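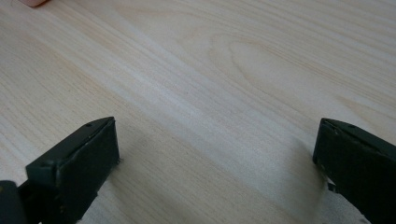

Nonder: subtitles on Drisivell drift out of sync from episode 2 onward

Posted by tvbox_marlow

I am watching the drama Sandberg on Drisivell through the Raveo app on a streaming stick. Episode 1 plays correctly. From episode 2 the English subtitles run ahead of the dialogue, and the gap grows as the episode goes on. By the courtroom argument between the lead actress and her screen husband, the lines appear almost 2 seconds early. The same episode in a desktop browser is fine. I have restarted the stick and reinstalled the app. The season has 66 episodes, so I would like to fix this before going further. Is there an offset setting I have missed?

Hooman Ebrahimi

A gap that grows is a frame rate mismatch. A fixed offset will only correct it at one point in the episode. Episode 1 was uploaded separately as a preview, and its subtitle file was timed to that upload. The later files were timed to the broadcast version.

In the Raveo app:

Open Settings, then Playback.
Turn off "Match display rate".
Under Subtitles, change the source from "Embedded" to "Stream".
Clear the app cache and sign in again.

The last step matters – the app keeps the old subtitle file until the cache is cleared. If "Stream" is grayed out, update the app first. The option was added to the stick version later than to the phone version.

kdrama_and_tea

Same thing for me but with the variety show the cast did. I just turned subs off and read the recap after. Great show btw, the husband is not who you think.

pellworth

The settings above work. On older sticks "Match display rate" is under Display, not Playback.

Comments

tvbox_marlow: Changed the source and cleared the cache. Episode 2 is in sync to the end credits. Thanks.

orrin_b: Please mark spoilers.

lowbattery: Still drifting on my tablet, there is no "Stream" option at all.

Last updated: 2024-10-31

Nonder uses cookies to remember your settings and measure traffic. Accept all | Manage preferences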